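Quiénes somos - Cooperativa de comedor Vitonum

Vitonum nació en una cocina prestada, con 3 ollas grandes, una báscula que se atascaba y muchísimas ganas de que la gente del barrio comiera bien a mediodía. Hoy preparamos menús de cuchara para escuelas pequeñas, talleres y oficinas, y seguimos disfrutando como el primer día cuando sale del horno una bandeja de calabaza bien tostada (quien haya pasado por nuestra puerta a las once de la mañana sabe de qué olor hablamos).

Qué cocinamos

Legumbres casi a diario. Lentejas con verduras, garbanzos con espinacas, alubias pintas con arroz, potaje los días de frío. Remojamos la víspera, cocemos despacio y salamos al final, que cada cual tiene su manía y la nuestra es esa. También hacemos cremas, guisos de pescado, ensaladas de grano y una compota de manzana sin azúcar añadido que los pequeños repiten y los mayores también, aunque lo digan más bajito.

El recetario de la casa tiene ya 29 platos fijos y cambia con la temporada. En septiembre entran los pimientos asados y el pisto, y nos ponemos contentísimos - es nuestro mes favorito, con los últimos tomates buenos y las primeras calabazas llegando a la vez.

De dónde viene la comida

La verdura la compramos sobre todo a la huerta Zuto, que nos avisa cada semana de lo que tiene de más. Así hemos aprendido a querer el colinabo, las acelgas de tallo amarillo y unos pepinos torcidos que no encontrarían sitio en ninguna tienda. El pan es del obrador Chae: masa madre, corteza gruesa, miga húmeda. Llega temprano y lo cortamos nosotros, porque cortado antes pierde toda la gracia.

Nuestra manera de trabajar

La cocina arranca a las siete. Primero los sofritos, luego las cazuelas largas y al final lo que tiene que salir crujiente. Cada ración se prepara pensando en quién la va a comer: hay menús sin gluten, sin lactosa y sin frutos secos, con su zona propia y sus utensilios propios. Probamos todo antes de servirlo, y si un guiso no está a la altura se rehace, aunque toque correr.

Nos encanta enseñar lo que hacemos. Las clases de las escuelas vienen a amasar, a oler especias y a discutir si la tortilla lleva cebolla. ¡Qué discusiones! El curso pasado pasaron por la cocina 819 niños y niñas, y alguno se marchó pidiendo la receta del humus para su abuela.

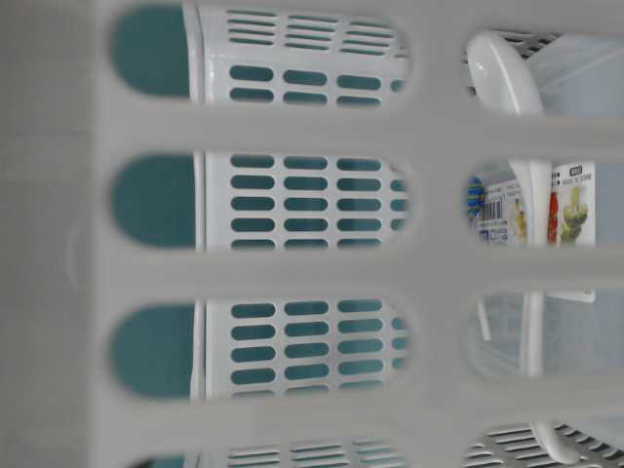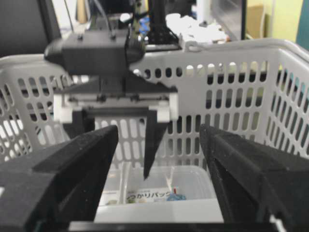

En la última foto, un recipiente translúcido con tapa dentro de una cesta gris claro.
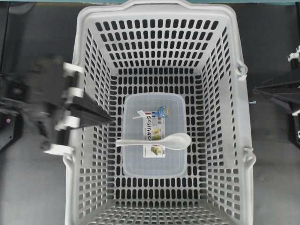
Dónde estamos

Tenemos la cocina y el comedor en Flusasthorpe, en una nave luminosa con 50 plazas y mesas largas para compartir. Se puede venir a comer sin reserva, aunque los grupos grandes agradecemos que avisen el día anterior. Hay sitio para carritos y bicicletas, y un rincón con cuentos para quien termina antes que sus padres.

Si queréis encargar menús para vuestra escuela o empresa, escribidnos desde el formulario de contacto. Contadnos cuántos sois, qué alergias hay y a qué hora coméis, y os mandamos una propuesta con los platos de la temporada.

Página actualizada el 21 de septiembre de 2025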